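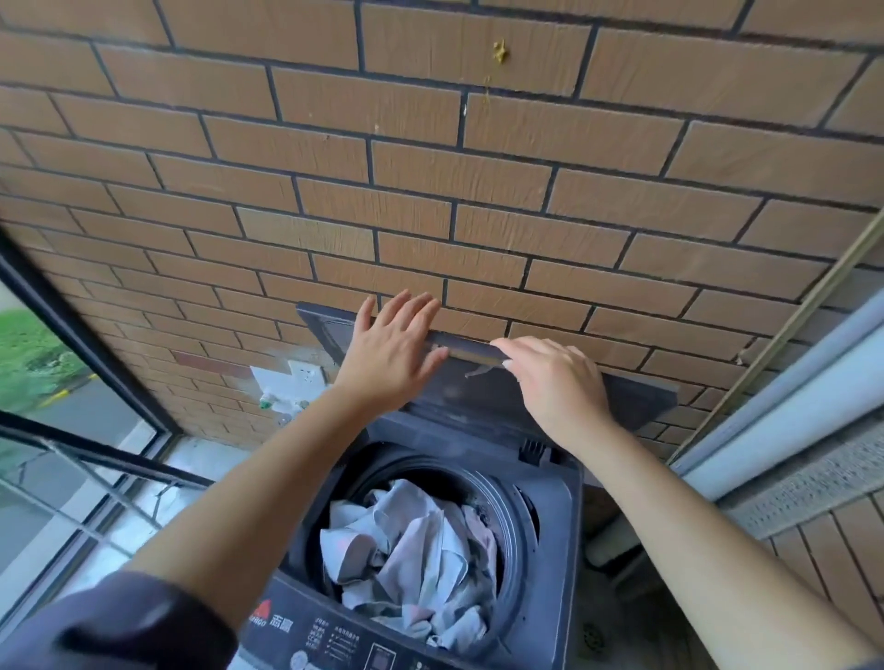 Textil de hogar

Se llama textil de hogar, o ropa de casa, al conjunto de tejidos confeccionados que se usan en el interior de una vivienda y que no forman parte de la vestimenta. Comprende la ropa de cama, la mantelería, las toallas, las cortinas, las fundas de muebles y los paños de cocina. Las alfombras y moquetas suelen clasificarse aparte, como revestimientos de suelo.

El término convive en español con varios otros. «Lencería de casa» se empleó en el comercio durante buena parte del siglo XX, y «blancos» o «ropa blanca» sigue en uso en México y otros países de América, aunque hoy la mayoría de los artículos vendidos con ese nombre lleva color o estampado.

Historia

En la Europa medieval y moderna la ropa de casa se hacía sobre todo de lino y de cáñamo, fibras que se hilaban y tejían en el ámbito doméstico o en talleres pequeños. Las sábanas y manteles figuraban en inventarios, dotes y testamentos, a menudo con indicación de su estado y de su grado de finura. Muchas piezas se marcaban con iniciales bordadas para distinguirlas en los lavados comunes.

La llegada a Europa de los algodones estampados de la India en el siglo XVII cambió el gusto y también la industria. Francia e Inglaterra prohibieron durante décadas su importación o su uso para proteger a los fabricantes locales de lana y seda. Levantadas las prohibiciones, las manufacturas europeas imitaron los motivos vegetales indios, primero con bloques de madera, después con planchas de cobre y por último con cilindros grabados. De aquella época proceden denominaciones como indiana, zaraza y cretona.

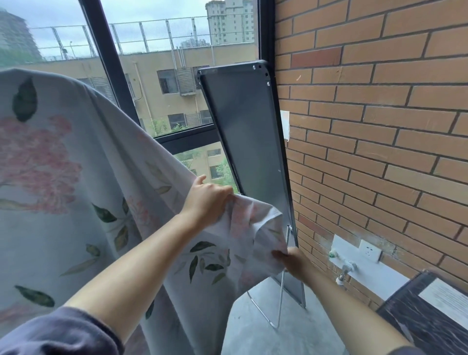

Tela con estampado de flores rosas y hojas verdes

Los motivos florales se mantuvieron en cortinas y colchas a lo largo del siglo XIX y no han desaparecido del catálogo de los fabricantes. Las fibras sintéticas, extendidas después de la Segunda Guerra Mundial, redujeron el precio de las piezas grandes y abreviaron el planchado.

Materiales

El algodón es la fibra más empleada en sábanas y toallas por su absorción y su resistencia al lavado. El lino se arruga con facilidad y tiene un precio mayor, y se reserva con frecuencia para mantelería. El poliéster se usa solo o en mezcla; una composición corriente en ropa de cama económica es la de 50 % de algodón y 50 % de poliéster. La lana queda limitada en general a mantas y a algunos tejidos de tapicería.

En cortinas se distinguen los visillos, de tejido ligero que deja pasar la luz, las cortinas opacas y las forradas. La caída depende del peso de la tela, del fruncido y del dobladillo, que puede llevar una cinta o cordón de plomo.

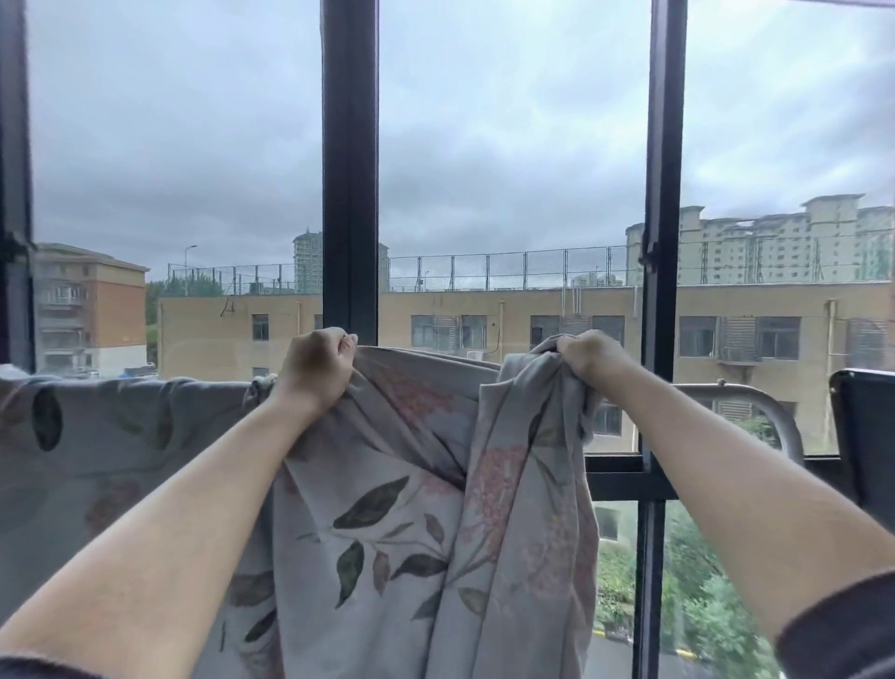

Última modificación: 11 de febrero de 2020

Lavado y conservación

Las instrucciones de cuidado se indican en la etiqueta mediante símbolos: una cubeta para el lavado, un triángulo para el blanqueo, un cuadrado para el secado y una plancha para el planchado. El algodón blanco sin acabados especiales admite en muchos casos programas de 90 °C. Los estampados y las mezclas se lavan a temperaturas más bajas, con las piezas del revés si el fabricante lo recomienda.

El centrifugado influye en las arrugas. Para cortinas y telas ligeras se aconseja no pasar de 800 revoluciones por minuto y colgar la pieza en cuanto termina el programa. Las cortinas de tejido natural pueden encoger en el primer lavado, motivo por el que algunos confeccionistas dejan un dobladillo amplio y sin rematar del todo. Antes de lavarlas se retiran los ganchos y se afloja el cordón de la cinta fruncidora.

Los tejidos expuestos al sol pierden color y resistencia con el tiempo. El forro protege la cara interior y puede sustituirse por separado. 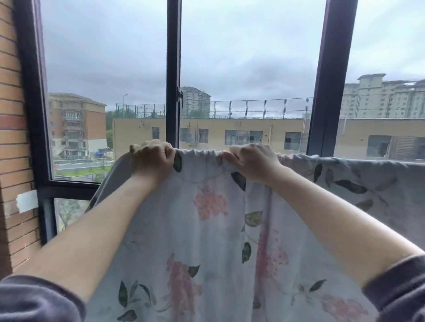 Según Aled Prosser, el forro debería lavarse siempre antes de coserlo a la tela principal, pues la diferencia de encogimiento entre ambos deforma la cortina más que el propio uso. Otros autores consideran suficiente el vaporizado previo, sobre todo si el forro es de poliéster.

Medidas y confección

Las medidas de la ropa de cama varían según el país y dependen de las del colchón. En cortinas, el ancho de tela se calcula a partir de la longitud de la barra o riel, multiplicada por un factor que cambia con el tipo de cabecero: el fruncido sencillo requiere menos tela que las tablas o el pliegue triple. El dobladillo inferior acostumbra a ser de 8 cm en telas ligeras y mayor en las pesadas.

Véase también

Cretona
Indiana (tejido)
Mantelería
Símbolos de lavado
Visillo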